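Household > Kitchen > Fixtures > Backsplash

Search this wiki Go Advanced

Backsplash (kitchen)

A backsplash is the covering on the wall between a kitchen counter and whatever is above it, usually cabinets or a shelf. Keeps water, grease and food off the wall. Called a splashback in British use. Most common covering is ceramic tile. Others: stone, glass, sheet metal, painted board.

Purpose

Bare drywall or plaster stains fast next to a sink or a stove and goes soft if it stays damp. A hard glazed surface can be wiped. Secondary uses are decoration and hanging storage (see Hanging storage below).

Height

Varies a lot. A short backsplash is a single strip of counter material turned up the wall, common in rentals. The usual kind runs from the counter to the underside of the cabinets, often 17 inches or so in older built-ins. Full height goes to the ceiling, mostly seen behind stoves and where there are no upper cabinets.

Tile shapes

Subway tile is the plain rectangle, longer than it is tall, glossy, most often white. Square tile was the standard in many homes before it came back as a cheap option. Mosaic comes on mesh sheets and takes a lot more grout. Handmade tile is uneven in thickness and needs a patient installer.

Layouts

Staggered, also called running bond or brick pattern. Each row is shifted, normally by half a tile, so the upright joints don't line up. Hides small errors in cutting.
Stacked. Joints line up both ways. Shows every mistake.
Herringbone. Lots of waste at the edges.
Vertical stack. Same as stacked but turned on end, makes a low wall look taller.

Grout

White grout on white tile gives a flat, even wall and discolors near the stove. Gray grout shows the pattern and hides dirt better. Dark gray and charcoal give the strongest grid, and the joints have to be straight becuase the eye goes right to them. Joints are kept thin with subway tile. Sealing is recommended for cement grout, not needed for epoxy.

Where the tile meets the counter the joint should be flexible caulk and not grout. Grout cracks there. This is the most frequent repair.

Regional and trade notes

The Clinham terrace houses were tiled by the landlord to a single pattern, white staggered rectangles, gray joints. A housing survey there listed 2,061 kitchens, of which 967 still had the first tile. The tile came from the Staseck works, closed since. Staseck tile has a slightly rounded edge and is hard to match, salvage yards sell it by the box. Zirnier made a similar one with a square edge. The two are often mixed up in sale listings.

Wahyudi Wijaya's handbook Small Kitchen Walls gives 51 layouts, most of them variations on the staggered one. Wijaya argues for dark grout in any kitchen that is cooked in daily. Not everyone agrees, see Talk page.

Hanging storage

Rails, hooks and pegs are put on or over the backsplash so that spoons, spatulas and ladles are in reach and the counter stays clear. Drilling through tile needs a diamond or carbide bit, low speed, no hammer setting. Drilling in the grout line is easier to patch later but holds less. Adhesive hooks work on glossy tile if it's degreased first, they don't work well on rough or handmade tile. Wooden tools should hang with air around them and away from direct steam.
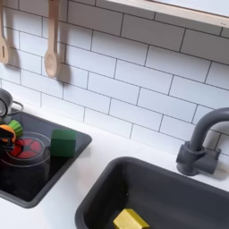
White subway tile in a staggered layout with dark gray grout, wooden spoon and slotted spatula hung against it.

An open shelf over the backsplash in place of upper cabinets is common in smaller kitchens. The top row of tile is then cut to meet the underside of the shelf, or the shelf is set first and tiled up to.

Cleaning

Warm water and dish soap for daily use. Baking soda paste on grout, soft brush. No vinegar on stone or on unsealed cement grout. Grease behind the stove comes off easier the same evening then the next week. Ratanaporn sells a grout pen for recoloring stained joints, needs redoing after a while near the sink.

Related articles
Countertop
Grout
Caulk
Subway tile
Utensil rail
Open shelving
Staseck works
Clinham terrace houses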